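1/ Read the Damholm city ID ordinance as amended in August. The coverage so far is mostly about whether a city should issue an ID to residents without federal status. I'm more interested in section 6, which covers what the city keeps on file after the card is printed.

2/ Under the first draft, the clerk would look at proof of identity and proof of address, record the document type, and hand the papers back. No copies. The amended text says the clerk "shall retain such records as are necessary to verify issuance." That phrase isn't defined anywhere in the ordinance.

3/ Undefined retention language gets filled in by whoever sets up the system. In Damholm that is Clendutura, the permit software the city already runs for parking and dog licenses. Its default intake form has a required upload field. If the field stays required, every applicant's lease or foreign passport gets scanned.
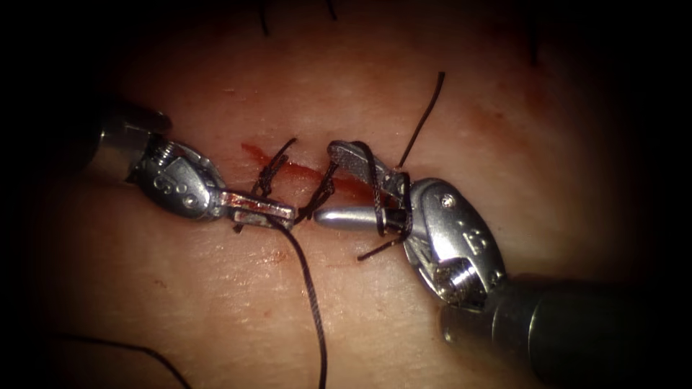 Two instruments at a short cut in a skin-like pad.

4/ Scans are city records. City records can be requested and they can be subpoenaed. The ordinance says staff won't share applicant data "except as required by law." A subpoena is required by law. The clause restates the existing position and adds no protection.

5/ Compare Oltow. Same kind of card, same fee waiver, older program. Oltow stores the name, card number, issue date and a yes/no for address check. Last year's report lists 693 cards issued. The clerk's office received a request for the underlying documents and answered that it held none. End of request.

6/ The usual objection is fraud. With no copies, how do you audit a card? Oltow has two clerks sign off at the counter, and a supervisor sits in on a sample of appointments. The same report gives 40 observed appointments and one card refused on the spot. Small sample, so I wouldn't lean on it much.

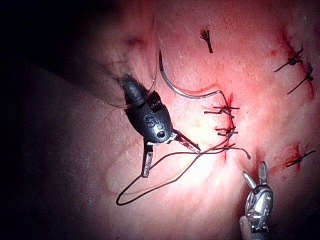

Reading time for the full thread: 3 min

7/ Now the fiscal note. It prices 263 cards in the first quarter and assigns no cost to storage, redaction or answering records requests. If documents are retained, all of those are costs. Either the note assumes no retention or it's incomplete. I asked the budget office which one and will post the answer if I get one.

8/ The contract side is also unclear. Card printing goes to Molefe. The draft agreement has Molefe receiving a nightly batch file and deleting it "on completion of the order." It doesn't say what counts as completion, and a returned card reopens the order. Suggested fix: deletion within a fixed number of days, with written confirmation to the clerk.

9/ Fee is $100 for a replacement if the card was reported lost more than once. I don't have a strong view on the amount. The ordinance does require a written statement for each loss, and that statement goes in the same file. More retained paper, same open question.
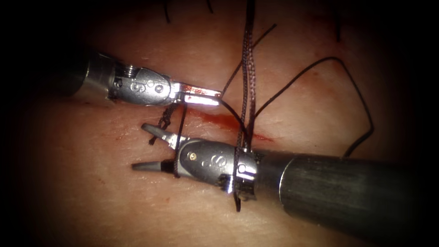 One reply says the concern is overstated: the clerk can write a no-copy rule into the office procedures without touching the ordinance, and the council would rather leave that to staff.

10/ Correct that the clerk could. Procedures can also be changed by memo, with no hearing and no notice to people who applied under the old rule. An applicant deciding whether to hand over a passport needs to know what the rule will be next year too.

11/ Language I'd submit for section 6: "The clerk shall not copy, scan or retain any document presented as proof of identity or residence. The clerk shall record only the type of document and the date of review." The conflicting sentence comes out.

12/ Written comments close at 5 p.m. the day before second reading. Put the section number in the subject line or it gets sorted into general correspondence.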